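The Box That Kept Moving

At a contract packer in Lundton, a small robot put a crease in somebody's knuckle and a much larger one in the company's plans

The report that went up on the break room wall at Hellimside was one page long. It said that an operator had reached onto a packing bench to straighten a cardboard box, that the robot arm had closed on the carton beside her hand, and that the carton had been pushed into her right index finger. She had a bruise and a shallow cut. She was back at the bench the same afternoon.

Sille Ásgeirsdóttir signed it as shift lead. She says she thought about the page for the rest of the week.

"The finger was fine," she says. "What bothered me was that she was allowed to reach in, and she had done it 52 times that month. We know because she wrote it down. It was on the log as 'box nudge.' No one had ever asked what a box nudge was."

Hellimside packs small parts for other companies. Most of the work is light and dull: black cartons, a few inches long, lifted off a tray and set in a row inside a bigger box. In January the company set up a trial bench, with low-power arms built from hobby-grade servo motors and a control program called Cudance. The program learns a motion from people who guide the arms through it, then repeats it. The bench was meant to run for a quarter and either earn a place on the floor or go back into storage.
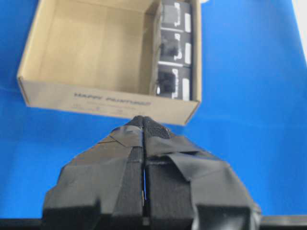
Cudance had no trouble with the cartons themselves. In the first 400 cycles it dropped very few, and those landed softly on the bench. The trouble was the box. An open cardboard box weighs almost nothing, and each time the fingers came near a wall there was a chance of brushing it. With three cartons lined up along one side and the rest of the floor bare, the weight sat off center and the light side was free to swing. The fingers had also grown thicker than the ones in the drawings. Layer on layer of black tape had gone onto them, and none of it had been entered in the program, which still believed in the old width.

Troels Eyvindsson, the technician who looked after the bench, found this out with a caliper the morning after the injury. The tape had gone on over several weeks, put there by different people on different shifts, to cover screw heads and to stop the cartons from getting scratched. Each layer had seemed harmless. Together they added 3 millimeters to the outside of each finger.

That was enough. On the approach, the outside of the gripper would touch the cardboard and shift the box a little. The next carton went in a little crooked. After a few rounds the row no longer lined up, and the operator would lean in and nudge the box back where it belonged. The arm did not stop for her. The bench had a stop button, but no light curtain and no gate. The arms had been rated as too weak to hurt anyone, and on paper that was correct.

"The rating was for the arm hitting you in open space," Eyvindsson says. "It said nothing about a carton with a hard corner between you and the arm."

He went through the stored runs next. Of the runs he pulled, 73 showed the box shifting before the operator touched it. Several had been marked as successes, as the carton had ended up inside the box and the program checked for nothing else.
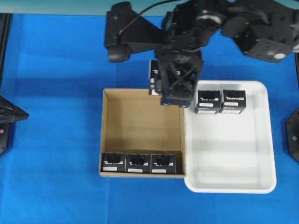 The gripper over the corner where box and tray meet, with three cartons already in their row.

That corner is where most of the shifting began. The box and the tray stood side by side, so the arm's shortest path ran straight over the two rims. Theresia Aebischer, a safety engineer with the consulting firm Dalsgaard, was asked to review the bench, and she spent most of her first day watching that one spot. She asked for the path to be raised, and for the box to be held down.

Neither request was popular. A higher path is a slower path, and the trial was being judged on speed. Holding the box down meant a fixture, and a fixture meant that the bench would fit one size of box and no other. Þröstur Østergaard, who runs operations at Hellimside, had sold the trial to the owners on the promise that it could switch boxes in a minute.

"I argued with her," he says. "I said that we had a bruise, and she was describing a factory. She asked me what I would put in the report if it was an eye."

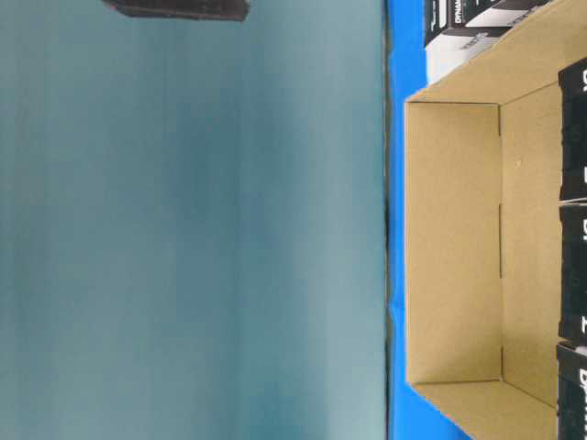
The two of them settled on something in between. The box now sits against a low stop on two sides, which can be moved for other sizes with a hand screw. The path was raised. The tape came off, and the fingers were fitted with thin molded covers whose size is entered in Cudance and checked at the start of each shift. If a box shifts, the operator presses the stop, waits for the arms to go slack, and only then reaches in. The log has a separate column for it, and anything entered there goes to Aebischer at the end of the week.

The bench is slower than it was. Østergaard gives the loss freely when asked, and he has not decided whether the trial will be extended. The part he finds harder to talk about is the log. The word "nudge" had been there since the first week, in handwriting, and he had initialed every page.

Ívar Egilsson, who trains new operators, has changed the way he introduces the bench. He used to begin with the stop button. He now begins by asking people to set a box down and push it with one finger, to see how little it takes. Then he gives them the log and tells them to write in it whenever they have to help the machine, even if it only takes a second.

The operator who was hurt did not want her name used. She still works the same bench, on the early shift, and she was one of the people who tested the new stops. She asked for the hand screws to be moved to the near side so that she would not have to lean across to turn them. Eyvindsson moved them the next day.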